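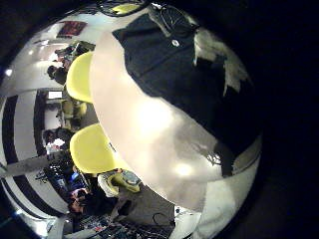
Yellow chairs and striped walls: the Stollwood workroom settles in

July 2025

The mending and alterations group has moved out of the old Gyamfi Street unit and into the workroom at Stollwood. Anyone who came to the Orero building in past years will notice the difference as soon as they walk in. One wall has bold black-and-white vertical stripes, and the molded chairs are bright yellow.

The stripes were there when we took over the lease. We had a quote to paint over them and decided to spend the money on lighting and outlets. Most people who answered the spring survey wanted more places to plug in, and the old unit had one working outlet on each side. The new room has them along three walls, and the breaker has held up so far.

The chairs came from Okent, a school supplier that was clearing out a line. We paid $772 for the full set, including delivery. They wipe clean, which the padded ones never did, and they can be moved with one hand. A few members find the seats hard after the first hour. Bring a cushion if you plan to stay the whole evening — there is a shelf by the entrance where you can leave it between sessions.

Dark garments

A lot of what comes in at this time of year is black: work pants, aprons, uniform shirts, concert clothes. Black fabric is slow to mend, and the creases hide a worn patch until it is under a good light. Please do the following before you bring a dark item in.

Wash it and let it dry fully. We cannot take damp clothing.

Close every button and snap. If one is missing, look for the spare on the care label or the inside seam. We keep white, gray and black in the common sizes, and most other colors have to be ordered.

Mark the problem with a safety pin or a strip of light tape. Chalk rubs off in the bag.

Tell us if the color match matters to you. Plain white buttons on black are quick to replace. A matched set takes about two weeks.

Thin areas can usually be backed with a patch from the inside, as long as there is sound fabric around the edge. If the cloth tears when you pull it gently between two fingers, it is past patching, and we will say so at the desk.

Costs and hours

The move came to $2,217, a little over plan. The July sale of remnants brought in $1,152 toward it, and the rest came from the reserve. Drop-off prices stay the same through the summer. Hems, buttons and simple patches are still done while you wait if the line is short.

The room opens at 4 p.m. on session days and closes at 8. Use the side entrance on the parking lot, and keep bags and cords out of the walkway between the chairs. Fabric donations are on hold until the shelving is up. Thread, zippers and working scissors are welcome now.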